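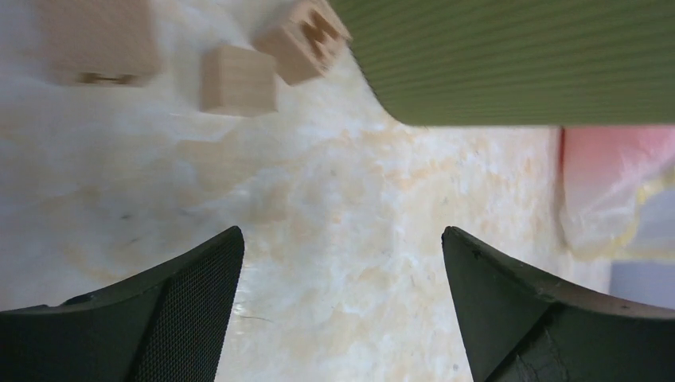

How to clean a polished stone floor without buying much

Start by ignoring the label. I have tried stone soaps at three prices and could not tell them apart once the floor was dry. Edeck wants you to use a capful per bucket, and half of that did the same job for me.

1. Sweep first, then sweep again. Grit does the scratching.
2. Fill a bucket with 300 ml of warm water per square yard - less if your mop is small.
3. Wring the mop until it stops dripping.
4. Skip vinegar, whatever your aunt says. It eats marble.
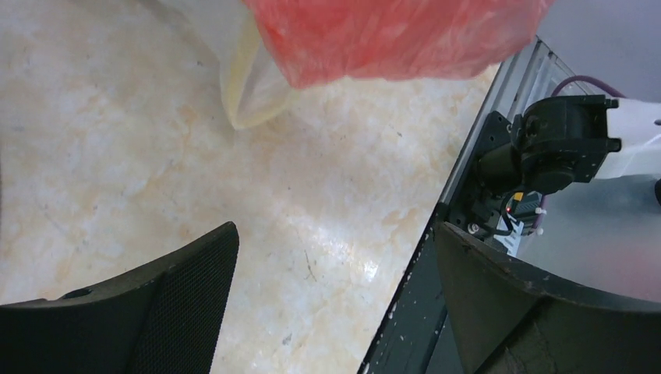 Rosine Ferrand wrote in to say that she rinses twice and the haze goes away. Maybe. I would try less soap before a second rinse. Sealer is a separate job, and I'd do the water drop test before paying for any.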